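Chapter 7
Print Drivers and the Spooling System

7.1 Where the driver sits

A printer accepts a stream of bytes in a language it was built to understand. An application produces something else: text runs, curves, filled areas and bitmaps, placed on a logical page. The print driver converts the second into the first. It also reports to the application what the device can do, so that the print dialog offers duplex only where a duplex unit is installed.

Chapter 6 treated the page description as a finished file. This chapter follows the same file from the moment the user confirms the dialog until the last sheet is released. Readers who have not worked through Section 6.4 should do so before going on to rasterization.

In this chapter the term driver covers three components, which are often shipped in one package:

Renderer – converts drawing calls into the device language.
Capability file – lists paper sizes, trays, resolutions and finishing options.
Port monitor – moves the finished data to the device and returns its status.

A fault in any of the three is usually reported by users as "the driver does not work." Separating them is the first step in diagnosis.

7.2 Host-based and device-based rendering

In host-based rendering the computer builds the full bitmap and the printer needs only enough memory to buffer part of a page. In device-based rendering the computer sends a compact description and the printer builds the bitmap itself. The first arrangement makes the printer cheaper and the driver larger. It also ties the printer to the operating systems for which the manufacturer has released a renderer.

The worked case in this chapter is the Skarner office network at Ravemdale. It consists of 119 printers served by 2 print servers, named Imhof and Gulach. Imhof holds the queues for host-based devices, Gulach the queues for device-based ones. During April the servers logged 1,212 failed jobs. Sorting these by component, as in Section 7.5, shows that most came from capability files that did not match the installed hardware – a tray had been added or removed and the file had not been updated.

7.3 The spool file

The spooler writes each job to disk before any data reaches the port. The application is then free to continue, and the job survives a short loss of connection. The cost is disk space. A color page rendered on the host at full resolution can be many times the size of its description, and a queue limit of 2,000 jobs, as set on Imhof, is of little use if the volume fills first. Limits should therefore be set on bytes as well as on job count.

A spool file has a header and a body. The header records the owner, the queue, the data type and the requested options. The body holds either device-ready data or an intermediate format that is rendered when the job reaches the head of the queue.
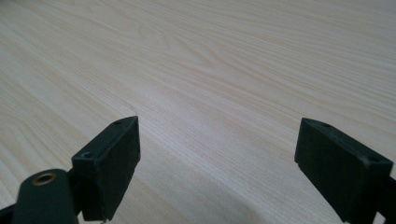

The choice between the two body formats determines which machine carries the rendering load. Device-ready data is rendered on the client, and the server only forwards it. An intermediate format moves the work to the server, which must then have the same renderer version as the client. Section 7.4 covers version matching and the order in which servers and clients should be updated.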